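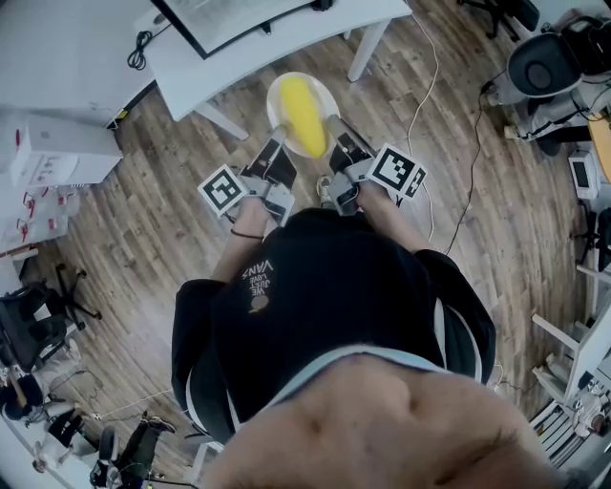
Both grippers closing in on the yellow piece, plate on the floor

Two-handed pick from a plate, how many examples and how much should I vary them?

Posted by Thierry Bodin in Collecting and Labeling

I'm recording examples with a pair of hand-held grippers, one in each hand, with a square marker on each one so the software can work out where they are. The camera is up at head height looking down. The task is simple. There's a yellow object on a white plate, both grippers come in from the near side, one finger goes to each end, squeeze, lift, and put it down next to the plate.

So far I have 468 recordings, all done on the floor in front of my desk. I trained on 40 first just to check that the files loaded, then on the full set. The full set does fine when the object lies on a slant from far left to near right, like in the picture. When I turn it the other way the left finger goes to where the end used to be and closes on nothing.

I've read that people collect 2,000 or more for something like this. Before I spend another two weeks bending over a plate I would like to know:

Is this a matter of more recordings, or different ones?
Does it matter that the plate is always in the same spot?
Should I throw out the ones where a marker turned away from the camera and tracking dropped for a moment?

I'm using the Joltemard recorder and exporting to the Nembridge format, if that makes a difference. Training is on one card overnight.

Marcelle Deschamps
Accepted reply, 14 votes

Different ones. Count how many of your 468 have the object at each angle before you record anything else. I would bet most of them are within a narrow range, and the model has learned a place to put the fingers without having to look at the object much.

What worked for us at Lebrun on a similar two-handed task:

Write down eight starting angles and shuffle the order. Don't choose the angle by feel as you go, you will drift back to the comfortable one.

Move the plate every few recordings. A hand's width in any direction is enough to start with. Turn your body a little too, so the desk and the cables on the floor don't always land in the same part of the view.

Start with your hands in different places. If both grippers always come up from the near edge of the plate at the same height, you have no examples of getting there from anywhere else. Include some where one hand is early and has to wait for the other.

Record a few where you miss slightly and correct. Keep the speed normal – don't act it out.

Hold back 45 recordings that you never train on, with angles spread evenly, and use the same ones each time. Then add new recordings in batches of a hundred or so and see if the error on the held-back set moves. Ours stopped improving well before 2,000, but that was one object.

On the markers: a short gap is fine if the recorder fills it in and the path looks smooth when you plot it. If the gap falls right when the fingers close, drop the recording. Those few moments are the part you care about most. If it happens a lot, check the angle of the marker card on the gripper. A small change in tilt helped us more than better lighting did.

kastport_user

2,000 is what I used and it worked ok. I'd just record more. Also get a table, your back will thank you.

Thierry Bodin

I went through the angles last night. Out of 468 there are 45 that lean the other way, and none with the object straight across or pointing at me. So that explains the left finger.

I made a list of angles and taped it to the desk. First batch with it goes in on Monday. I'm also going to hold back a set properly, my old test recordings were all from the same afternoon.

One more thing for Marcelle: when you moved the plate, did you mark the spots on the floor, or just put it down anywhere?

Marcelle Deschamps

Anywhere. We tried tape marks and the tape showed up in the view, so we pulled it off again. If you want to check your spread later, plot the gripper positions at the moment they close, and you'll see quickly if they bunch up in one area.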